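Week 11 handout: The gripper that was sure of itself
Instructor: Delali Owusu

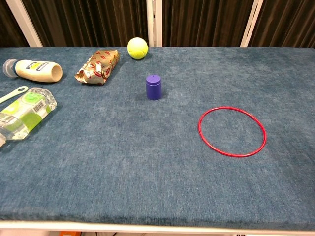 Last June the Drasach sorting cell logged 3,413 picks and reported no faults. Kwadwo Bonsu, on the late shift, had meanwhile filled a bin with things it had dropped. Both records were kept faithfully.

Cause: the controller took "jaws closed" to mean "object held." Closing on air passed with full marks.

Second problem: after a drop, the arm swung to the bin at 80 percent speed with the guard door open. The interlock had been bypassed for testing and stayed that way for 2 shifts.

For next class: read Bonsu's log, then write a grasp check that can fail. Bring the interlock diagram. Yes, the current one.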